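Search this guide Go

Home | Planning | Set-up | Spare parts | Contact

Section 3. Planning and buying for a two-arm work table

Please read this section before you send any order. It is written for the person who prepares the budget, and also for the person who will later work at the table. At the Plandport site these were two different people, and they did not speak enough with each other in the beginning.

3.1 Before you ask for prices

1. Write down the tasks which the arms must do in the first year. Short sentences are enough, for example "pick up a cup" or "hang a mug on a stand".
2. Measure the room, the door and the lift. The table top comes in one piece.
3. Ask who will pay for repairs after the guarantee. Write the name in the plan.
4. Send the same list to every supplier. When the lists are different, the prices can not be compared.

Note: Hendivix gives prices without the mounting plates. Ask for these on a separate line.

3.2 The table and its surface

1. Choose a table that does not move when you push it with both hands at one corner.
2. Cover the top with brown paper. Keep a second roll in the cupboard from the first day.
3. Mark a grid with blue painter's tape. The lines do not need to be perfect, but each square must be large enough for the largest object with free space beside it.
4. Put the paper and the tape in the budget as running costs, not as equipment. Neusa Guimarães made the first budget for Iltville and had them under equipment, and the request came back to her in November.

Caution: Do not pull old tape off quickly. The paper can tear and then the whole sheet must be changed.

3.3 Arms, grippers and cables

1. Order both grippers of the same type, so that one set of spare fingers serves both arms.
2. Plan the cable on each arm before delivery. It must have enough length for the elbow and the wrist to turn fully.
3. Buy cable ties and straps in black or another dark colour. Allow 30 for the first set-up.
4. Keep a place behind the arms for the power adapters. If possible, this place is outside the reach of both arms.
5. Calculate about seven weeks between the order and the delivery. For spare fingers, calculate three.

Note: The offer from Ha includes one day of training. If your people work on Saturday, ask for the price of that day also, as it is higher.

3.4 Objects for practice

Simple household objects are sufficient. Plastic cups, drink cans and a wooden mug stand cost very little and can be bought in any shop. Buy two or more of each, in the same colour, and keep the receipts together. 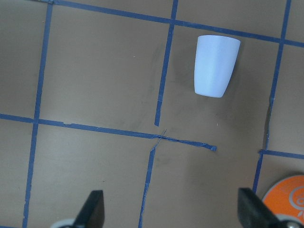
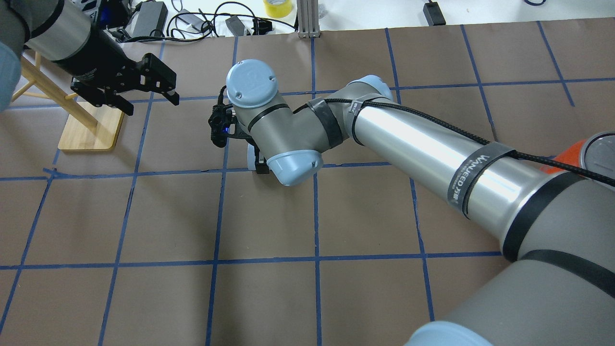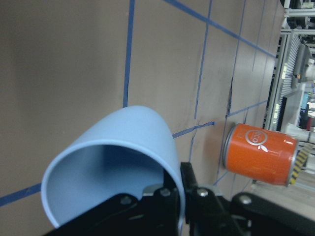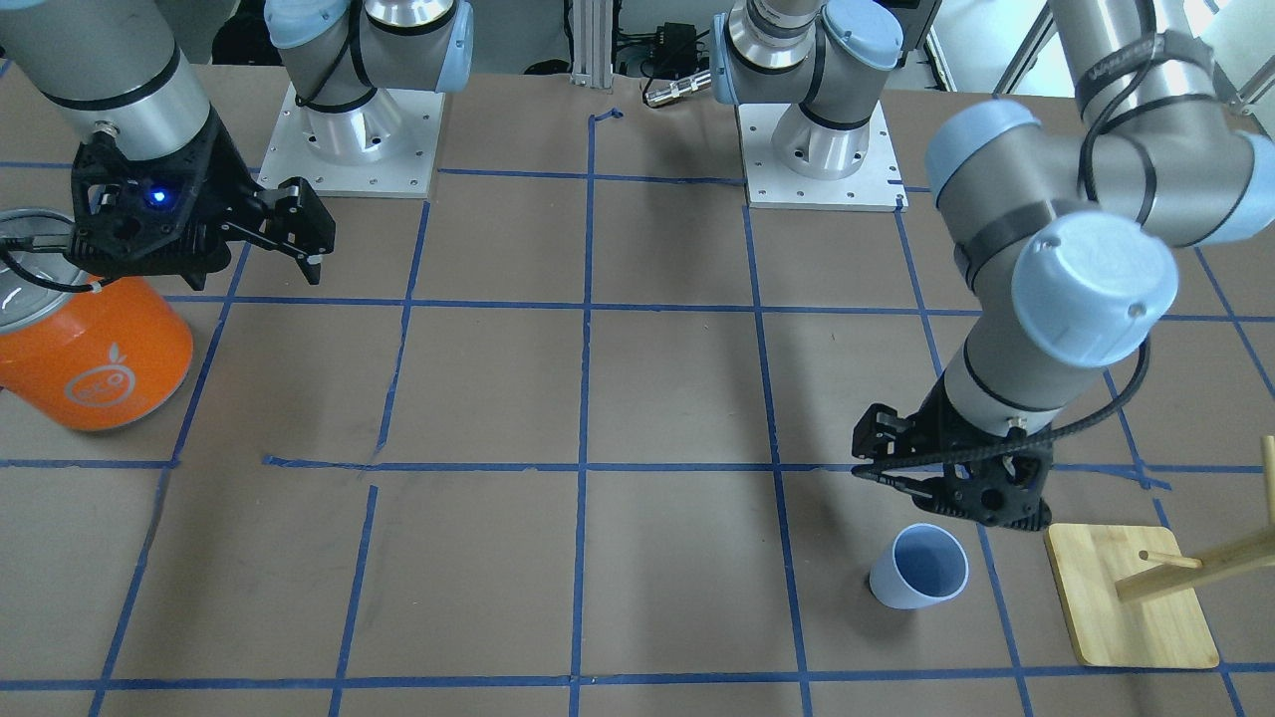

Brown paper, blue tape grid, two-finger grippers.

3.5 Checking the offers

1. Put all offers in one table, with delivery, tax and training in separate columns.
2. Mark every item that is missing from an offer. Do not guess its price; write to the supplier.
3. Add a reserve for small parts. Arlindo Leite uses 7 per cent of the total, and at Plandport this was enough until the second gripper needed new screws and a new cable in the same month.
4. Let a second person check the sums.

Caution: Do not sign for the delivery before the boxes are open. A damaged joint cover is difficult to claim afterwards.

3.6 After the order

Keep the order number, the name of your contact and the promised delivery week on one sheet, and hang it near the place for the table. If the delivery week changes, correct the sheet the same day. The mounting of the arms is explained in Section 4.

Shares 7 Comments 3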